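Sovivov pushes emergency fix after bad update locks users out of their own files

Posted Friday, 7:40 a.m.

If you run Sovivov on a home PC, update it now. Then come back and read the rest.

The company put out a fix overnight for a definitions update that went very wrong. The bad file went live late in the evening and started flagging ordinary documents as malware. Spreadsheets, saved emails, a lot of PDF files. Anything flagged went straight to quarantine, no prompt, no undo button on the main screen. Version 43 of the Windows app only. Mac and phone users are fine.

Sovivov says the bad file was up for 3 hours before it got pulled. Plenty of machines check for updates every hour, so that was long enough. Support phone lines were jammed by midnight and the chat window was telling people there were 2000 customers ahead of them in the queue. It has come down a lot since but expect a wait.

What we know so far

The files are not deleted. Sovivov is firm on that and so far every reader who wrote to us has got theirs back. They sit in the quarantine folder under a scrambled name, and the fix puts them back where they were. Takes a few minutes on most machines, longer if you have a big photo library or an old drive.

Small offices seem to have had the worst of it. The bookkeeping package Grelport keeps its ledgers in a format the update did not like, so people opened up for the evening run and found an empty company list. Grelport has posted a notice telling customers not to create a new ledger with the same name. If you already did, rename the new one before you restore, otherwise the old file can't go back in its place.

A reader who runs a bar and closes the books each night wrote in to say the whole month of August went missing and then came back after the restore. All of it, down to the last supplier invoice.

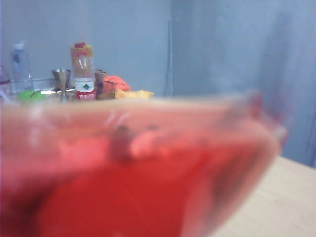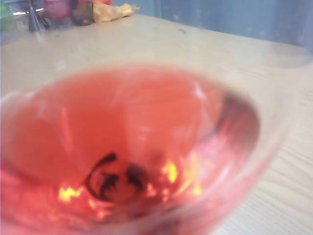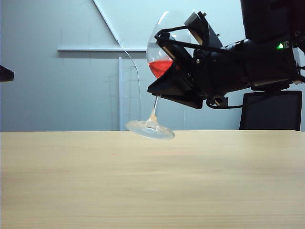 How to get your files back

Open Sovivov and hit Check for Updates. You want the new definitions, the screen will say "Recovery included" under the date. If it doesn't, restart the PC and try again.

Go to Tools, then Quarantine, then Restore Affected Items. Don't use Restore All. That one brings back everything in the folder, real malware too, and a few people have alredy done it. If that was you, run a full scan right after and let it finish.

Do not uninstall. Uninstalling empties quarantine on most setups and then you are down to your backups. Same goes for the "clean my PC" type tools, leave them alone until you're done.

If the restore stops partway with an error, it is usually a full disk. Clear some space and run it again, it picks up where it left off.

Watch for fake help

Security firm Kandasamy is already warning about emails pretending to be from Sovivov support. Two versions going around. One has a "restore tool" attached, the other links to a page that asks for your card number to "unlock" the quarantine. Both bogus. The real fix comes through the app and costs nothing. Sovivov says it won't call anyone about this either, so if your phone rings and it's them, hang up.

The fake page looks pretty good, logo and all. Check the address bar.

Business customers

The managed version gets its updates through the Nileck console, and those go out in stages, so most offices on it never saw the bad file. Admins who turned staging off should look at the event log for a burst of quarantine entries late last night. The restore can be sent to every machine at once from the console, under Policies. Laptops that were shut overnight will get it when they next come online. They may sit at "pending" for a while, thats normal.

What the company is saying

Not much. A short statement calls it a testing error and says a full report will follow. No word on when. No word on refunds or free months, and the support forum thread asking for them has been locked. We asked about both and will add the reply if one comes.

Update, 9:15 a.m.: Sovivov now says the restore also works on PCs running in safe mode. Chat queue is moving again.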